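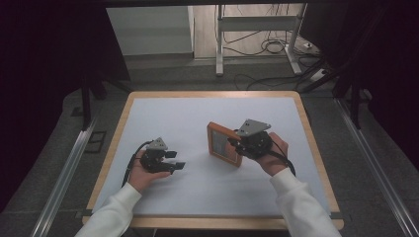

The Robot Will Be Fine. Ask About the Picture Frame.

Last updated 28/10/2026

We use cookies to remember your preferences and count visits. Manage cookies.

There is a kind of research result I have learned to read backward. It opens with a success rate, moves on to a diagram with a lot of arrows, and somewhere near the end admits what the robot was asked to do. The task is usually smaller than the arrows.

I have been reading a pile of these lately, all on the same method. You take the gripper off the arm and put it in a person's hand. The person does the chore, the gripper records it, and a model learns from the recordings. Later the model runs on a robot with the same fingers. It is cheap, it is quick, and I think it is mostly a good idea. My quarrel is with what gets written down afterward.

Take the picture frame. To you it is a thing you knock off a shelf while dusting. To a pair of two-fingered grippers it is a flat slab with a shiny middle and a thin border, and the border is the only part you would want to pinch. Grab too near the corner and it swings. Grab too hard and you have a framing problem of a different sort. People who wear the grippers for an afternoon stop laughing at robots, at least until dinner.

Howard Bunting, who taught me to read papers and regrets it, holds that the demonstrator is the real result. Give the same rig to two people and you get two datasets. One picks things up like a jeweler and the other like a man late for a train. The model averages them and picks things up like a jeweler late for a train. In the paper, both of them are "an operator."

Reiko Maruyama disagrees, and she has run more of these sessions than I have read about. At Semville in July her group collected 200 demonstrations of one frame task and threw out 30. I asked why. Fumbles, she said. I asked what counted as a fumble, and there was a pause long enough to publish in.

Her defense is a fair one. Nobody wants a robot that faithfully learns to drop things. But a person who fumbles and then recovers has shown the machine the one skill it will need by lunchtime. Cut those and you have a student who has only ever seen the answer key. She put 17 of the discards back in, the ones with a clean recovery, and retrained. The new model was slower and a good deal harder to upset. The slower part went in the abstract. The other part went in a footnote, where I found it, being a person who reads footnotes.

So here is my modest request to Oltance, to Okik, to the Ramanauskas lab, and to anybody else with a table and some carpet to put it on. Tell me who held the grippers and how long they had practiced. Tell me what you threw away, and who decided. A paragraph would do. You can take the space from the diagram, which has arrows to spare.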